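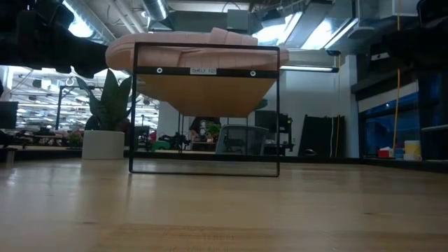 Black metal on pale wood, with a small white SHELF_1Q label.

Wanted: people who eat at a table (or don't!)

Posted March 23, 2021

Hi neighbors! I'm putting together a book about everyday meals in Griltham and the towns up the road, and I need your help to fill it. I'm looking for 200 households willing to keep a meal diary for four weeks and tell me what really happens at dinner time. Standing at the counter with a bowl of cereal counts. So does eating in the car on the way home from practice, and so does the full Sunday spread with the good plates out.

I started this in January, when I was going through my grandmother's recipe cards and noticed that she'd written little notes on the backs - who came over, what got burned, what the weather was doing. I liked those notes a lot more than the recipes (sorry, Grandma, but the tuna ring was never good). I'd love to have that kind of record for a whole bunch of families, and the Griffiths Fund has kindly given me a $4000 grant to get it printed.

What you'd be doing

You write a few lines a day about one meal. What you ate, who was there, what you talked about or argued about. Spelling doesn't matter and you can write it on anything. At the end I'll ask you for one longer piece, up to 600 words, about the place where you eat. Tell me where the table came from, who sits where, which corner the dog has claimed. If you'd rather talk than write, we can do that part by phone and I'll type it up.
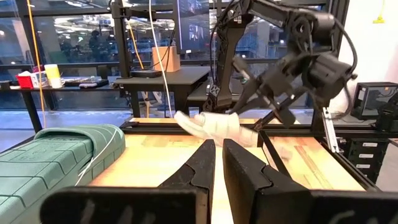
Light wood, warm color, plenty of grain.

Who can join

Anybody 18 or over living in Griltham, Hindard or out along the Carkar road. Kids are very welcome to add their own pages if a parent signs the form. I already have plenty of retired couples (hello, and thank you!), so I'm especially hoping to hear from people who work nights, people living alone, roommates, and anyone who moved here in the last few years. You don't have to be a good cook. I'm not one.

Diaries can be in any language you like and I'll find a translator.

What you get

A $20 grocery card for the first 50 households to turn in a finished diary, and a copy of the book for everybody who makes it in. I wish I could stretch the cards further, but printing is eating up most of the money. First names only in the book, or a made-up name if you prefer, and I'll send you your pages before anything goes to print so you can cross things out.

How to sign up

Drop a note in the Meal Diary box at the Hindard library with your name, phone number and how many people you usually eat with. I'll call you back in the evening, after my own dinner, and we'll pick a start date that works for you. Missed days are fine - just skip them and keep going.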